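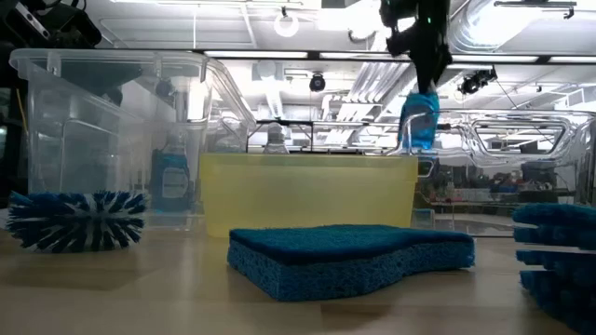 ## How to sort a cleaning kit into bins

Under-sink cabinets fill up with half-used soap, worn sponges, and brushes for jobs done once a year. This page covers how to pull everything out, decide what stays, and set it up in bins so the daily items are easy to reach. It works for a kitchen, a laundry room, or a shared sink in a workshop.

### What you need

- 2 clear plastic bins, wide enough for a brush to lie diagonally
- 1 shallow tray or low container for small things
- An old towel
- Dish soap and warm water
- A marker and some masking tape

Clear bins are worth choosing over solid ones. You can see a soap bottle through the wall even when the plastic is a little cloudy, so you don't end up buying a second one. I use the Skumholm bins, but any straight or slightly tapered bin will do. Measure the cabinet first, and remember to measure around the drain pipe.

### Step 1: Empty the cabinet

Take everything out and put it on a table. Wipe the cabinet floor and let it dry with the doors open. If the floor is stained or swollen, look for a leak before you put anything back.

### Step 2: Group by type

Put sponges with sponges, brushes with brushes, and bottles with bottles. Don't sort by room yet. Duplicates show up quickly this way.

### Step 3: Check the sponges

A two-layer sponge usually wears out on the scouring side first. Throw it away if the layers are separating, if it crumbles when you squeeze it, or if it still smells after a wash. Keep new sponges apart from used ones. Sponges standing on edge take up less room and dry faster than sponges in a pile.

### Step 4: Check the brushes

Look at the bristles from the side. Slightly spread is fine. Flattened or bent over means the brush should move to rough jobs, such as boots or trash cans. Mark those handles with tape so they don't drift back to the dishes.

Wash the ones you keep in warm soapy water, rinse, shake them out, and dry them on the towel.

### Step 5: Check the bottles

Combine half-used bottles only if they hold the same product. Never mix different cleaners – some of them give off dangerous fumes together. Leave everything in its own labeled bottle, and wipe the outsides so they don't stick to the bin.

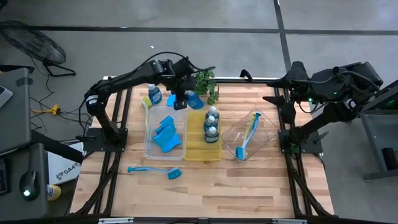 **Should sponges and soap bottles share a bin?**

They can, as long as the sponges are dry and the caps are closed tight. Bleach and other strong cleaners should go somewhere separate, out of reach of children and pets.

### Step 6: Fill the bins

Use one bin for sponges and one for brushes. Tall bottles can stand in either bin or next to it, whichever fits your cabinet. A long brush goes in on the diagonal. Small bottles go in the tray or in a row beside it.

Don't pack the bins to the rim. You should be able to take out any item with one hand.

### Step 7: Put the bins back

Place the bin you use most at the front. Spare sponges and unopened soap go behind it. Write the contents on masking tape and stick it to the side facing you – tape peels off cleanly when you change your mind later.

### Upkeep

Empty and rinse both bins once a month. Replace the tape labels when the ink fades.

Last updated 09/05/2023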